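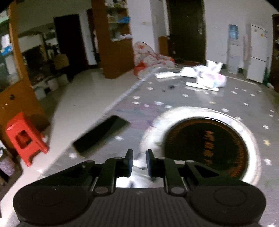

How does a robot vacuum know where to go?

I used to think robot vacuums were magic. You press a button, walk away, and a little round thing goes trundling across the floor eating crumbs. Then my neighbor Luuk let me look at the bottom of his, and now I can't stop talking about it!

Let's start with the shape. Why round? Try this: stand in a corner and turn on the spot. Easy, right? Now do it holding a big square tray. Bump, bump, bump. A circle can spin in a tight place without its corners catching, and that's handy when you live among chair legs.

Underneath there are wheels, and usually a little brush that spins and flicks the dirt inward. A fan inside sucks the air up, the dust comes along for the ride, and it all lands in a small bin (yes, somebody still has to empty it – sorry).

But how does it find its way? Some robots just drive until they bump into something, turn a bit and try again. Others use light. They shine a beam around the room and work out how far away the walls are, then draw a map in their memory. Some even send that map to a phone, so you can see where they've been.

Now for the things robot vacuums don't like. Cords are the worst, as they wrap around the brush like spaghetti on a fork. Thin plastic bags can get sucked up and jam everything. A quilt on the floor is like a mountain! And a phone is something you really don't want it to push around.

So before it starts, you've got a job. I call mine the seven-minute pickup. Set a timer, get down low and look across the floor the way a robot would. Bags go away, cords go up, remotes go back where they live. Luuk's record is nearly 23 things in one go, and he says two of them were socks he'd been missing since June.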